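Bindham Boards > Gadgets > Open days and meets
Home New posts Search Members Log in

Jilance open afternoon, anyone else go?
Posted 6/30/20 by pranudside_pete

Went to the Jilance do at the Baloyi building. It was billed as "the future of household robotics", and the future of household robotics is a blue top on a bed. They are teaching grippers to handle laundry. You hold the gripper in your hand and do the job yourself, and the recordings go off to train an arm that was in another building and not receiving visitors.

Karabo Kekana gave the talk and was very good, I'll say that. She told us they have 3,070 recordings so far and 287 of them are any use for folding. I liked her for giving us the second number.

Squeeze the handle, fingers close. My first go was mostly me chasing a sleeve. A teenager next to me had it sorted in three tries and I have decided not to think about that.

Photos from the demo room, all taken from the gripper end:

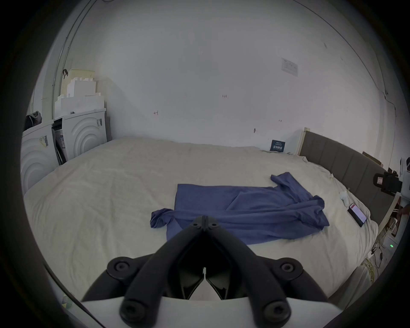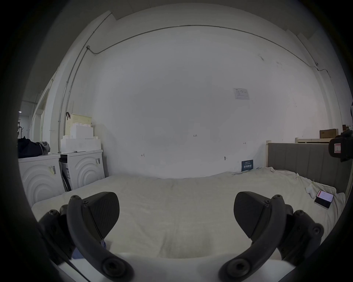 Same bed, same wall.
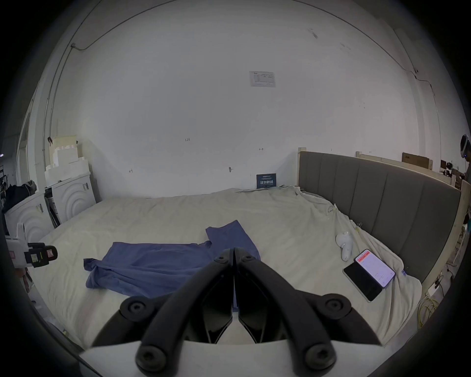
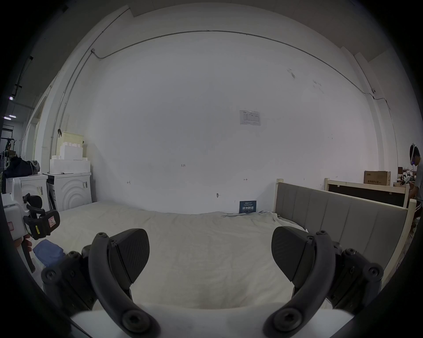
Anyway, the queue for a turn was long and the tea was free, so I stayed until they started stacking chairs. Main thing I came away with is how much you use your other hand when you fold anything. Try doing a T-shirt with a pair of barbecue tongs tonight and report back.

-----

mrs_tumbledry
Tried it with the tongs. T-shirt now has a bit of sausage on it. Thanks for that.

-----

gantryman
I was there too, the two o'clock slot. Less charmed than you were. I fitted packing lines for years and if I'd shown a customer 287 good goes out of 3,070 I'd have been walked to the car park. And no actual robot! You can't call it a robot open day and then hand the visitors the tongs.

-----

pranudside_pete
It said "demonstration of data gathering" on the ticket. In quite small letters, granted.

-----

gantryman
Very small letters.

-----

oddsocks
I don't think that's fair on the numbers. A packing line does the same box all day. A shirt is a different shape every time you put it down. She said in the Q&A that the rest of the recordings aren't thrown away either, they get used for the picking up and moving parts, just not the fold. You may have been at the tea by then.

-----

gantryman
I was at the tea by then.

Still say a flat plate and a couple of flaps would do a shirt faster. They've had those in shops for years. Why does it need fingers?

-----

oddsocks
Because the flaps don't go and get the shirt off the floor for you. Which in our house is the whole job.

-----

mrs_tumbledry
What I want to know is whether it does fitted sheets. I would pay proper money for fitted sheets.

-----

pranudside_pete
Somebody asked! Karabo laughed, then went a bit quiet — and said "later". I took that as a no for my lifetime.

-----

lenny113
Is it worth the trip for the next one? I missed the February one as well, had a cold. I'm on the 113 bus so it's two changes to get there and I'm not doing that to watch people be bad at shirts.

-----

oddsocks
I'd go again. Book the early slot, you get longer with the gripper and they have more patience with you. It's heavier on the wrist than I was expecting by the end of a turn, so don't carry your shopping there.

-----

gantryman
Wait until there's an arm. I've emailed to ask when that is. Will post if they answer.

-----

lenny113
Free tea though?

-----

pranudside_pete
Free tea, and the good biscuits until gantryman's slot.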